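Packing for a Work Trip with Kids Along
Speaker notes, Friday lunch session, Orham staff room

Opening (2 min)

Thank Lovisa Eide for setting up the room. Ask who has traveled for work in the past year with a child along. Wait for hands. Then ask who would do it again.

My own first try was the Zenmont conference in February. One child, age five, three nights. I packed for her the way I pack for myself and got most of it wrong. The talk comes out of that trip and the four after it.

Slide 1: Whose bag is it

Main point: give the child one bag and let the child be in charge of it. Small hard-shell, four wheels, a picture on it they picked themselves. A princess and a snowman are fine. You will find that bag on a carousel faster than any black one.

Mention Senthil Pai's rule from the Comine office: if the child can't roll it the length of the hallway at home, take things out until they can. 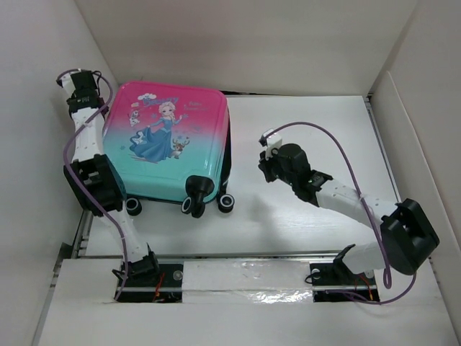 Slide 2: What goes in the child's bag

Pajamas, two changes of clothes, one book, one toy that makes no sound. Medicine stays with the adult. So do passports and anything that has to be shown at a desk.

Read out Consuelo Arango's list if there is time. She weighs everything on a kitchen scale. Her son's full bag for a week came to less than my shoes and toiletries.

Say this slowly, people write it down: shoes on feet, heaviest pair. No second pair unless there is a pool.

Slide 3: The hotel room

Ask for the room away from the elevator when you book, and again when you check in. Kheri Mushi was given room 734 at Zenmont, next to the ice machine, and was up at 5:00 both mornings. Nobody moved him because he asked on the second night and the place was full.

Unpack the first evening. Pick one drawer for the child and leave the suitcase on the floor of the closet.

Pause for questions. Someone will ask about cribs. Answer: call the hotel directly, get a name.

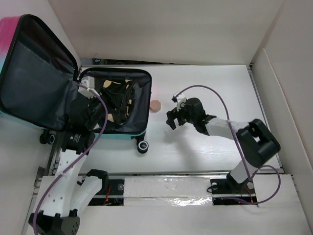
Slide 4: Money and receipts

Expense rules first. Orham pays for your fare, your room and your meals. It does not pay for the child's fare, and it does not pay for child care during sessions. My daughter's ticket to Zenmont was $426 and I paid it. Get a separate receipt for every meal from day one. I keep mine in the zippered mesh pocket in the lid of the suitcase, the same kind as in the photo, and never in the main part, where one crumpled shirt will hide a week of paper. Kioko, our booking site, puts adult and child fares on one invoice unless you check the box for split billing. Stella Shirima in accounts can fix it afterward but it takes her most of a morning.

Slide 5: Child care on site

Ask the organizers before you register. Zenmont had a children's room for the main sessions and none for the evening reception. I skipped the reception. If two of you are going, trade evenings and put it in the calendar before you leave.

Close

Handout is on the table by the door. Copies of the expense form are under it. Next month Kheri talks about visas.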